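About Us

Welcome to Collcombe Kitchen School! We teach people to run a kitchen, from the first shopping list right through to the last clean plate, and we've been doing it in the old chapel hall in Stonimthorpe for six years now.

Most cookery schools are about the food. We love food too (come on a Wednesday and you'll smell the onions from the bus stop), but what gets us really excited is everything that happens on either side of it. Where do the pans live? What goes in the fridge door? How do you wash up after a big Sunday lunch without wanting to lie down on the kitchen floor? People come to us having just moved into a first flat, or having just lost the person who always did the cooking, or because they've got three teenagers and would like some help, please. All of them are very welcome.

How we started

Nelu Ene spent years in hotel kitchens, beginning at the pot wash in Skiltthorpe when he was sixteen, and he still says it's where he learned the most. He moved to Stonimthorpe, started showing a few neighbours how to make soup and bread in his own kitchen, and found that the questions they asked were hardly ever about the soup. They wanted to know how he kept the place so tidy! So one evening he did a whole session on washing up. Everybody stayed late, and two people went home and rearranged their cupboards that same night.

Seung-woo Heo came along to the second of those evenings and never really left. He'd been fitting kitchens for a living, and he has strong feelings about draining racks, drawer depths and how far you should have to carry a wet plate. The two of them signed the lease on the hall the following March, with 40 borrowed chairs and one working oven.

What we teach

Our main course is called The Whole Kitchen and runs over 6 evenings. We start with cupboards and shopping, go on to knives and chopping boards, then a good long stretch of everyday cooking, and we finish with two sessions at the sink. Yes, two! The first is all washing up by hand: glasses before anything greasy, cutlery standing in a jug of hot soapy water while you get on with the rest, roasting tins left until last. The second is about drying, stacking and putting away, and how to leave things so that whoever comes in at breakfast can start straight off.

We're very fond of a double sink, and we prefer the kind with one big basin and one small. The big one takes the washing. The small one gets a rack dropped down inside it, so that plates drip straight into the sink and the worktop stays free for the next job. If you've only got a single bowl at home, don't worry, we cover that too, with a washing-up bowl and a tray.

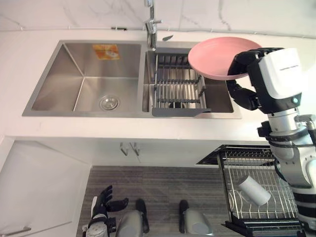 A pink plate over the rack in the smaller basin, with the large one clear.

We also run shorter things through the year. Clear the Decks is a Saturday morning on emptying and refilling a kitchen cupboard, and you're encouraged to bring photos of your worst one. Mocanu Suppers are named after Nelu's grandmother, whose recipes we use: everybody cooks, everybody eats at the long table, and everybody picks up a tea towel afterwards. The suppers fill up quickly, so do get in touch early if you'd like a place.

Who comes

All sorts! Our youngest student so far was nine and our oldest was eighty-eight, and they ended up sharing a bench and getting on famously. Classes are kept to twelve so there's room to move. So far 904 people have done a course with us, and 56 of those have come back to help teach one, which makes us prouder than anything else on this page.

You don't need to bring any equipment. Aprons, gloves and tea towels are all here, although plenty of people like to bring their own apron and we do enjoy a loud one. Tell us about allergies when you book, washing-up liquid and rubber gloves included, and we'll sort out something that suits you.

Come and see us

The hall is open for a look round and a cup of tea on Wednesday afternoons from two o'clock. There's a ramp at the side door and parking behind the bakery. Ring the bell twice if you're coming in during a class, as it can get noisy once the taps are running.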